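4. First-time set-up of the Cirkov set-top receiver

Before you start, read section 3 (Parts and connections). The steps below assume that the aerial lead is already run to the room and that the receiver is within reach of a mains socket. Set-up takes one person 18 minutes if the channel scan is left to run without a break.

4.1 Placing the receiver

1. Stand the receiver on a flat, level surface. Do not stand it on carpet, bedding or another appliance that gives off heat.

2. Leave a gap of at least 60 mm above the top grille and on both sides. The rear panel may be closer to the wall, provided that the aerial plug is not bent.

3. Route the mains lead so that it cannot be walked on or trapped by a door or drawer.

CAUTION: Do not cover the grille. If the receiver gets too hot it will shut down and show code 164 on the front display. Unplug it, let it cool and clear the grille before switching on again.

4.2 Connecting the leads

1. Push the aerial lead into the socket marked AERIAL IN. Screw-type plugs should be finger tight only.

2. Connect the HDMI lead between the receiver and the television. Note which input on the television you have used.

3. Connect the mains lead to the receiver first, then to the wall.

4. Switch on at the wall. The standby lamp shows amber, then green.

NOTE: If the aerial feed is shared between several rooms, fit the splitter supplied in the Cirkov accessory pack before the first receiver. Other splitters may work but have not been tested with this model.

4.3 Channel scan

1. Switch on the television and select the input noted in 4.2.

2. Choose language and region. The region setting controls the channel order and cannot be changed later without a full reset.

3. Select SCAN and press OK. The counter runs from 0 to 579 -- this is a count of search steps and does not show how many channels have been found.

4. When the scan ends, press OK to store the list.

If the counter stops for longer than two minutes, switch off at the wall, check the aerial plug at both ends and begin again from step 1. A scan that finishes with an empty list points to a fault in the aerial feed in nearly all cases.

4.4 Overnight updates

The receiver looks for new software at 3 a.m. every Tuesday. It must be left in standby for this to happen. Receivers that are switched off at the wall will look for an update the next time they are started, and the first picture may then be delayed.

Do not remove power while the front display reads UPD.

4.5 Pairing a remote control

1. Fit the batteries, matching the + and - marks.

2. Hold MENU and 0 together until the standby lamp flashes.

3. Press OK once. The lamp stays green when pairing is complete.

4. To drive the television volume as well, enter the three-figure code for your make of television from Appendix B.

NOTE: Pairing is lost if the batteries are left out for more than a day. Repeat steps 2 to 4 -- the television code must be entered again too.

4.6 Sockets and storage

Avoid running the receiver from a coiled extension reel. Keep the remote control away from damp and direct heat.

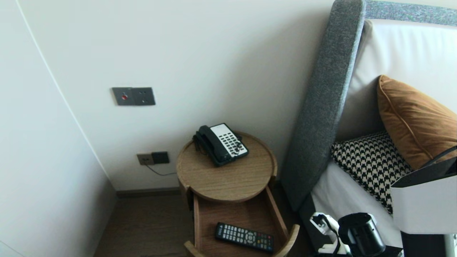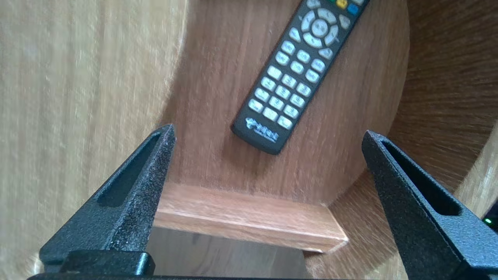
Fig. 4-3. Wall sockets (first picture); television remote control in wooden furniture (second picture).

Section revised by Nazma Munshi, checked by Glenys Merrick.

2 comments | 0 shares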